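Zweiarm-Set von Brarnari, lohnt sich das?

tomek_p
Guten Abend. Ich suche für unsere kleine Werkstatt ein Set mit zwei Armen. Der Händler Jakitz bietet das Brarnari-Set an, mit Schienenplatte und Software Wunham. Hat jemand damit gearbeitet? Bitte entschuldigt mein Deutsch.

gridbert
Wir haben es seit Oktober. Mechanisch gut, Anleitung schlecht. Versand hat 50 Euro gekostet, das fand ich frech.

ilka_v
Ich sehe das anders, die Anleitung war für mich ausreichend. Man muss nur das Kapitel über die Kalibrierung zweimal lesen. Geschirr und Besteck sind bei uns die normale Aufgabe:
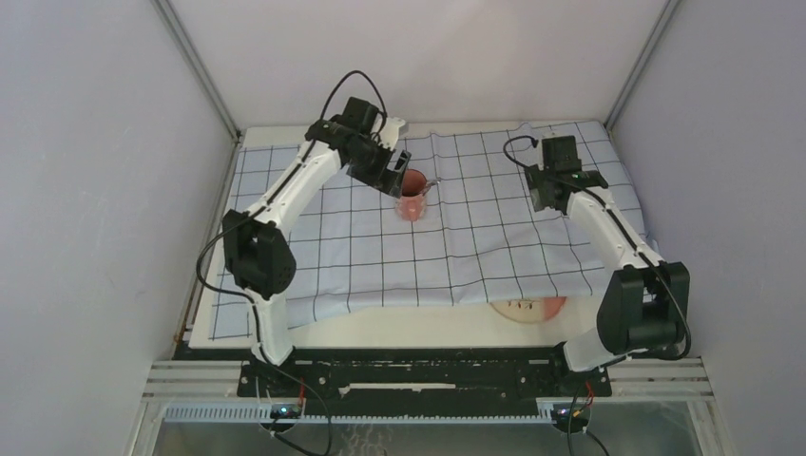

Oben der Messbecher mit der rötlichen Flüssigkeit, unten Teller und Besteck. 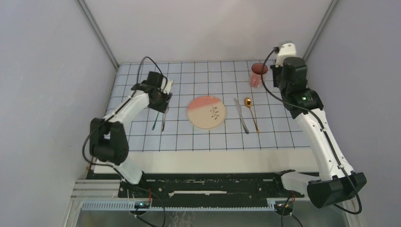 tomek_p
Danke sehr. Kann man die Greiferfinger einzeln nachkaufen?

ilka_v
Einzeln nicht, Jakitz verkauft sie nur als Paar für 99 Euro. Die Lieferung hat bei mir 10 Tage gedauert.

gridbert
99 Euro für zwei Stück Kunststoff! Wir drucken sie selbst, das hält genauso lange.

ilka_v
Das kann ich nicht bestätigen. Meine gedruckten Finger sind nach kurzer Zeit gebrochen. Vielleicht war mein Material falsch gewählt, das will ich nicht ausschließen.

dvo_fan
Schau dir auch den Wartungsvertrag von Dvořáček an, 380 Euro im Jahr. Sie nehmen auch Geräte, die man woanders gekauft hat.

gridbert
Für ein Hobbyprojekt zu teuer.

tomek_p
Es ist kein Hobby, aber 380 Euro muss ich zuerst mit meinem Kollegen besprechen. Ist die Software Wunham im Preis enthalten oder zahlt man sie extra?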